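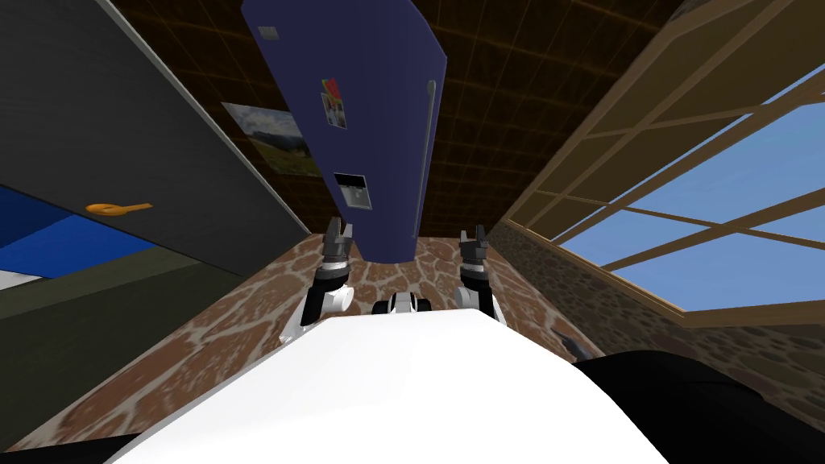
I put off getting a photo editor on my phone for years, mostly out of stubbornness. Then my friend Tomoyo Kawaguchi sent me a picture from her sister's wedding in December and I looked great in it, and I wanted to know why. "Jorndale," she said. "Took me a minute."

So I downloaded it that Sunday. The free version gives you 5 filters and a crop tool, and the full one is a one-time payment, no subscription (hooray!). I paid up before lunch and spent the afternoon fixing 59 vacation shots while my coffee went cold.

The light slider is the best thing in it. Drag it up and faces come out of the shadows but the sky stays blue - my old app, Sovetti, used to turn every sky into milk. The skin tool is good too if you keep it low. I pushed mine to 62 and looked like a candle.

What I don't like is the export. You have to tap through four screens to save one picture, and it always wants to make a copy. Shota Murakami, who got me onto Sovetti in the first place, says you can switch that off in settings under Storage, but I've been in there twice and can't find it. He's on a newer phone, so maybe that's it.

The next update is supposed to bring batch editing. I have my dad's entire retirement party waiting for that one.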